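Prestitz, guía de buenas prácticas para agarre de piezas transparentes: la he usado un mes y repito

Llevaba tiempo buscando algo así. En el taller trabajamos con un brazo pequeño y cámara en la muñeca, y lo transparente siempre ha sido nuestra pesadilla: reflejos, bordes que desaparecen, piezas montadas unas sobre otras.
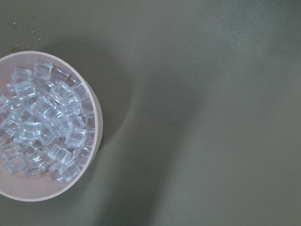

La guía de Prestitz viene en un cuaderno de 35 páginas con un juego de fichas plastificadas, y lo primero que agradecí es que va al grano. Cada norma ocupa media página: qué hay que hacer, cómo se comprueba y qué se apunta en el registro. La que más nos ha cambiado el día a día es la de la luz. Pide anotar la posición de cada lámpara antes de empezar y no tocarla hasta cerrar la serie. Parece una tontería, ¡pero cuántas tardes habíamos perdido comparando pruebas hechas con la persiana a distinta altura!

También me encanta el apartado de recipientes. Recomienda cuencos bajos, de color liso y mate por fuera, y distingue entre piezas sueltas, apoyadas en la pared y enterradas en el montón, con un criterio de éxito para cada caso. Antes apuntábamos «cogida» o «no cogida» y listo. Ahora sabemos dónde falla Nina (así llamamos a nuestro brazo) y discutimos bastante menos.

Las fichas son 18 y aguantan bien el trote. La de parada de emergencia la tenemos colgada junto al pulsador desde el primer día. La de limpieza de la mesa entre series la leemos en voz alta, ya por costumbre.

¿Pegas? Alguna. La traducción cojea en el capítulo de fuerzas, donde mezcla «apriete» y «agarre» como si fueran lo mismo, y la tabla de velocidades está pensada para pinzas Balesari; con nuestra Wuto tuvimos que rehacerla entera. Además exige series de 100 intentos por condición, que para un taller como el nuestro es mucho. Nosotros hacemos la mitad y lo dejamos escrito en la hoja.

El índice, eso sí, es una maravilla, y las plantillas de registro se pueden fotocopiar sin pedir permiso. En septiembre sale una ampliación sobre líquidos y bolsas blandas y ya la tengo encargada.

Puntuación: 4,5 sobre 5. Le quito medio punto por la tabla.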